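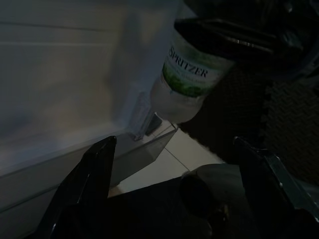 4.2 Bottles, and what they do to a table

Why do plastic bottles stay on a shared table longer than other drink containers? A bottle can be closed again, so people treat it as something they might come back to, and the next person along is shy about throwing it out.

I went into this part of the study expecting cups to be the problem. Cups spill, they leave rings, and they get stacked inside each other in ways that make my skin crawl. But when I sat down with the logs (3,420 entries, most of them in my own awful handwriting) the thing that kept showing up in the "still there at the second visit" column was the plain clear water bottle. Gyu-bin Ham, who did the visits at Drusilham while I was at Ballstead, had already written "bottles again" in the margin so often that she'd shortened it to BA by January.

A quick word on how an item got into the log. We visited shared tables at six sites and wrote down anything that wasn't furniture. Each item got a type, a posture (standing, lying, or leaning on something) and a state (open, closed, or can't tell). That last one mattered more than I thought it would! A bottle with its cap on reads as private property. People will move it to wipe under it, they'll push it toward the far edge to make room for a plate, and then they'll leave it right there. We saw this again and again at the Condis lunch tables, where the same bottle could travel the whole length of the table over an afternoon without ever getting closer to the bin.

Posture is the second half of the story. A standing bottle looks parked. A bottle on its side looks dropped, or at least finished with, and I would have bet money that the ones lying down would be cleared first. They weren't, at least at the sites with big tables. My best guess is that a bottle lying down drops out of your eye line once there's a bowl or a pitcher near it, and you simply stop seeing it. I can't prove that from the logs, and Gyu-bin thinks I'm overreaching, so please take it as a guess.
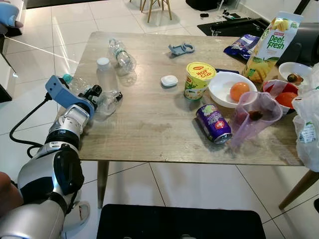 Mixed tables gave us the most trouble, both for the people using them and for us trying to write them down. By mixed I mean that food, dishes and packaging all share the surface, so you can't clear it with one sweep of the arm into one bag. Figure 6 is a good case. The Maggi Hot Cup is easy to put in a column, and so is the orange on its plate, which nobody would take for trash. The bottles are where it gets slippery. One stands up with its white cap on and looks empty, and by our rules it's "standing, closed." The crinkled one with the teal cap is "lying, closed," and so is the labeled one farther back, and yet I know plenty of people who'd toss the crinkled one and keep the other purely on looks. A wrinkled wall says used up in a way that a cap can't argue with. We had no field for wrinkles on the log sheet, and I regret it.

The purple can lying on its side in the same figure brings up the comparison I'm asked for most. Cans lie down too, and they're about as easy to lose among dishes, but across our sites they left the table sooner. An opened can can't be closed up again, and I think that settles the matter for most people: once it's been opened and set down for a while, it's done. Nobody at any site told us they were saving a can for later. Over 220 of our bottle entries have a note along the lines of "someone may want this," and the wording barely changes from one place to the next.

For the coding I borrowed the Charvát sheet, which was made for canteen trays, and stretched it to fit tables. It mostly held up. Where it creaked was with containers being used for something other than drinks or meals. A pitcher with a solid object sitting inside it, like the pink one in Figure 6, has no row of its own, and we ended up putting those under "vessel, other use." Gyu-bin wanted a separate row for bowls holding whole fruit or vegetables as well. I said no at the time to keep the sheet to one page, and I'd say yes now.

The revised sheet, dated May 15, 2022, adds a line for the shape of the bottle wall (smooth, dented, crinkled) and one for whether the label is still on. Both are quick to fill in while standing up with a clipboard. Section 4.3 goes through the entries we had to recode by hand, starting with the noodle cups.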